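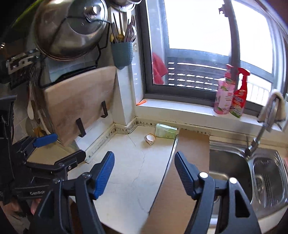 Karthorpe Double Bowl Kitchen Sink
Stainless steel, by Tistside
Product code: 642

Two bowls, one sink, and no more arguing over who left the saucepan to soak. Wash in the left, drain in the right, or do as most households do and fill both until someone gives in.

The Karthorpe sits happily under a window, so you at least get a view while you scrub. Each bowl is 200 mm deep, enough to swallow a roasting tin up to its handles and to hide a teaspoon until you pull the plug. A wire dish rack fits in either side – not supplied, as everybody already owns one.

What you get
Sink with two bowls
Two wastes and plugs
Fixing clips and a paper template
Trusell curved tap, chrome finish (optional)

The tap's neck is not a towel rail. We have given up saying so.

Care
Warm water, washing-up liquid, soft cloth. Wire wool will leave scratches, and they will outlast the sink's 15-year guarantee.

Price
Sink only: £371, delivery included. Allow longer in November, when the whole country decides it needs a new kitchen before the relatives arrive.

Goes with: Rebelo worktop upstand, in white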